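Newsletter, spring round-up
Sunday, April 26, 2026

Planning next year's equipment money (and why the small things come first)

Every spring we sit down with a large pot of tea and try to work out what the kitchen-handling project will need for the year ahead, and every spring we come away having talked for an hour about the big purchases and four minutes about foam. This year we did it the other way round, and it went so much better that I thought it deserved a decent stretch of the newsletter. If you are putting your own list together before the June deadline, I hope some of it is useful to you, and if you aren't, do skip ahead to the notices with my blessing!

For those who joined us over the winter, the Collbridge group gathers demonstrations of ordinary kitchen jobs, done by people with hand-held grippers, so that our arm at Seixas can learn from them. It is friendly, slightly tiring work, and most of it is putting things on top of other things and taking them off again. Food containers have been the great favourite lately. They come in handy sizes, they don't mind being dropped, and the clip lids give the grippers something properly awkward to deal with.

So, to the money. The first thing we did was to split the list into what gets used up and what doesn't. That sounds obvious, written down, but our old sheet had everything in one long column, with a spare motor sitting next to a roll of tape, and whenever the total came out too high it was the cheap lines that got crossed off. Then we would spend the autumn borrowing from one another. Now the things that wear out have their own sheet and their own sum of money, and that sum is settled before anyone is allowed to mention a second arm.
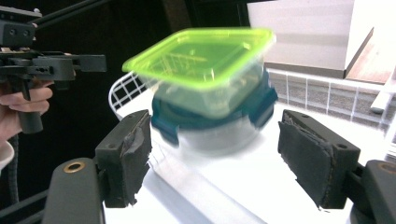
Finger pads are at the top of that sheet. We used to order them when somebody complained, and people who are busy and good-natured don't complain nearly soon enough. A pad with ragged edges will still hold a plastic tub perfectly well on most days, so it stays on, and then you have a week of recordings where the grip is a little different from the week before and you can't say when it changed. We have put down 100 pads for the year, bought in one go, with a note on each gripper of the date its pads were last changed. The screws that go with the fingers are on the same line, as they have a way of rolling under the units.

Second on the sheet is cable. We had never budgeted for it at all, which looks a bit silly now. Each gripper has a good deal of bending and tugging to put up with, and a spare lead in the drawer saves an afternoon. We have asked for 9, and if that proves too many I shall be delighted to be told so next spring.

Third is the stuff being handled: tubs, lids, racks, baskets. Please do put these in as a proper line. It is tempting to bring things from home, and lots of us have, but then the lids go home again and you can't repeat the job with the same set. We would also say buy a few different makes and colours, and see-through ones as well as solid, as the arm will meet all sorts in a real kitchen. Our own line for this came to 309 pounds, which was more than I had guessed and still the cheapest useful thing on the whole plan.

After that came the larger items, and I won't pretend we agreed on all of them. We had two quotes for a replacement gripper pair, one from Brunov and one from Trovivent. Brunov were the dearer, but they will sell the fingers and fittings separately, and Trovivent would only supply the whole hand. We went back and forth over this for longer than the biscuits lasted. In the end we chose to be able to mend things. Your sums may well come out differently, particularly if you only run a session now and again and your fingers get an easier life than ours do.

Delivery is worth asking about early, too. We were told some 3 weeks for the last order and had planned the sessions around that, and it did mean a good many telephone calls when the box was late. This time we have left a gap in the calendar and asked for the wearing parts to be sent first, ahead of anything heavy.

The second arm is still on the list, by the way, down at the bottom with a question mark beside it. We shall come back to it once the June figures are in. If your group has bought one lately and can tell us what the running costs look like after the first year (the real ones, with the call-outs included), we would be very grateful to hear from you. Copies of our two sheets are in the shared folder, and you are welcome to take them and change whatever you like.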